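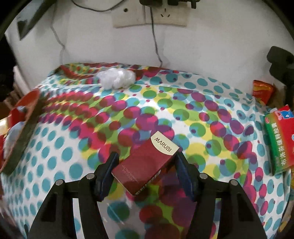 Kornél Magyar wrote in to ask why a story he remembers from the April print issue of the Skavico Student Record cannot be found on the website, even though the PDF of the same issue is there. His message covers most of what readers ask about the archive, so it has been placed first.

Why is a story in the PDF but missing from the site?
Print pages and web stories are stored separately. The PDF is exported from the page layout files. Web stories are entered one at a time in Tetidine, the content system, and short items such as briefs, crime log entries and event listings were often left out. If a story appears only in print, the PDF is the version of record.

Why does search return nothing for a headline I know is correct?
Print and web headlines are written separately and often differ. Search covers web headlines, bylines and body text. It does not read PDFs. Try the reporter's last name or a building name.

How far back does the archive go?
The online archive covers the last 38 volumes. Earlier volumes exist as bound copies in the Jokis Reading Room, second floor of the library. They do not circulate. Scans of single pages can be requested at the desk, with a limit of eight pages per request.

Can I get a printed back issue?
Sometimes. The press run is 1,000 copies and two of each are held for binding. Leftover copies are kept until the end of the semester and then recycled. Email the office with the volume and issue number, both printed at the top of page one.

A name in a story is misspelled. How is it corrected?
Send the link, the sentence as published and the correct spelling. Web stories are changed and a dated note is added at the bottom. PDFs are not altered. A correction is printed on page two of the next issue.

Names with diacritics, such as Hồ, were stripped by the old content system. These are being restored by hand as they are reported. A restored diacritic does not get a correction note — it is treated as a display repair.

I was quoted as a student. Can my name be removed?
In most cases, no. The editor in chief reviews requests only where there is a safety concern or where the outcome of a case has changed and the story does not reflect it. An update can be added in the second situation. Send the supporting document with the request.

Who may reprint a story?
Other student papers may reprint text with the byline and a link. Photos need separate permission from the photographer, who keeps the rights. Allow a full week for a reply — longer during exams.

Why do some stories have no byline?
Editorials are unsigned and represent the editorial board. Other stories without a byline were moved from the old system with the author field empty. If you wrote one of them, send the link and the print page number and the byline will be added.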